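Writing the rules for a hand-guided session

August 2018

A demonstration recorded with hand-held grippers looks simple from the outside. A person picks up two grippers, moves household objects across a table, and the motion is stored for a robot to learn from. Most of the faults that later make a recording useless are in place before the person has moved anything.

At Sellel, recordings for the Chisholm project are now made under a written procedure, issued by Relis and revised in June. The first version ran to 40 pages and was seldom opened at the bench. The current one is 15 pages long, with a single sheet for the operator. It was drafted after a review of 642 rejected recordings, each sorted by the earliest point at which the fault could have been caught.

Marker visibility

The largest group of rejections concerned the markers. Each gripper carries a plate with a printed pattern, and its position is worked out from that pattern. If a sleeve or the other gripper covers the plate, the track is lost. The procedure requires both plates to be in view at the start and end of every recording. A plate may be hidden during a movement, but a gap longer than 5 seconds means the recording is discarded. Repair by interpolation is not allowed.

Plates are to be wiped before each session and replaced when the print is scratched. Gloss laminate is banned, as reflections were being read as missing dots.

Cables

Cabled grippers restrict the wrist more than operators tend to notice. Relis asks for a slack loop below each hand, long enough for the full reach of the task. The cable must not cross the tabletop. Floor cables are routed beside the table and away from the operator's feet. Sevon, which supplies the bench layouts, had at first specified cable covers throughout. These were dropped from the standard where the route is outside the walking area.

Objects and starting positions

A task sheet names each object and where it begins. Placing a bowl on a saucer is a different task from placing it on bare wood, and the two must not share a label. Table legs are set against tape on the floor. Both grippers are held clear of the objects until recording begins.

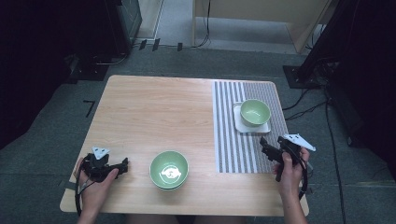 Stopping and reporting

The operator may stop at any time and does not have to give a reason on the spot. A stopped recording is kept, marked as incomplete and stored apart from the accepted set. Deleting it at the bench is a breach of the procedure, since the review depends on having the failures to look at.

Reports are made on the session sheet, using one of the listed fault codes. Free text is permitted only where no code fits. Relis intends to publish the code list separately once the Chisholm recordings are complete.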